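À propos de Clidik

Clidik conçoit, programme et distribue des composants de liaison optique pour réseaux d'entreprise et réseaux industriels : convertisseurs de média, câbles à connexion directe, multiplexeurs passifs, jarretières monomodes et multimodes. La société a été créée par Vasilis Nikolaidis, ingénieur en transmission, qui en assure toujours la direction technique.

Notre activité

Le catalogue se divise en deux gammes. La gamme Jindau regroupe les convertisseurs cuivre-fibre pour montage en armoire ou sur rail DIN. La gamme Gikdale couvre le multiplexage passif en longueur d'onde, en châssis ou en cassette. Les deux gammes partagent la même nomenclature de références : type de fibre, connecteur, longueur d'onde, plage de température.

Les jarretières sont coupées et connectorisées à la commande. Le polissage est de type UPC par défaut, APC sur demande. La gaine est proposée en LSZH ou en PVC, diamètre 2 mm.
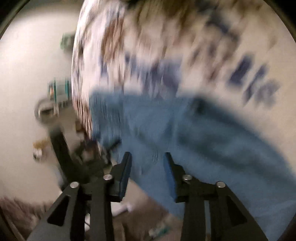 Tissu bleu et tissu blanc à motifs bruns et bleu marine.

Contrôle et traçabilité

Chaque produit actif reçoit un numéro de série unique, enregistré avec la version de micrologiciel et le relevé de puissance optique. Le banc de contrôle comprend 13 postes. Les mesures portent sur la puissance émise, la sensibilité du récepteur, le taux d'erreur binaire et la consommation. Pour les produits passifs, nous mesurons la perte d'insertion et l'affaiblissement de réflexion sur chaque voie.

Un produit hors tolérance est retiré du lot et analysé - il n'est pas reclassé dans une référence inférieure. Les relevés sont joints à la livraison au format PDF ou CSV et peuvent être demandés ultérieurement sur présentation du numéro de série.

Compatibilité

Les essais de compatibilité sont menés sur des commutateurs en service dans notre laboratoire, avec trafic réel et insertion à chaud. La liste des plateformes testées est mise à jour en janvier. Si un équipement n'y figure pas, le service technique peut programmer un échantillon avant commande.

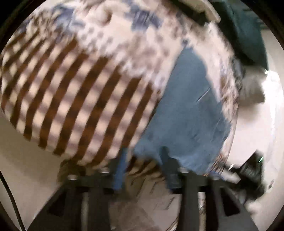 Équipe et partenaires

L'équipe compte 19 personnes, réparties entre l'atelier, le laboratoire, le support et l'administration des ventes. La mécanique des châssis est usinée par l'entreprise Grgić, notre sous-traitant depuis la première série Gikdale.

Engagements

Les références Jindau actuelles seront maintenues au catalogue jusqu'en 2036, pièces de rechange comprises. Toute modification de composant fait l'objet d'un avis écrit aux clients enregistrés. Les produits en fin de vie sont repris sans frais, port à la charge de l'expéditeur.

Support technique

Le support répond en français et en anglais. Indiquer dans toute demande le numéro de série, le modèle de l'équipement hôte et la version logicielle installée.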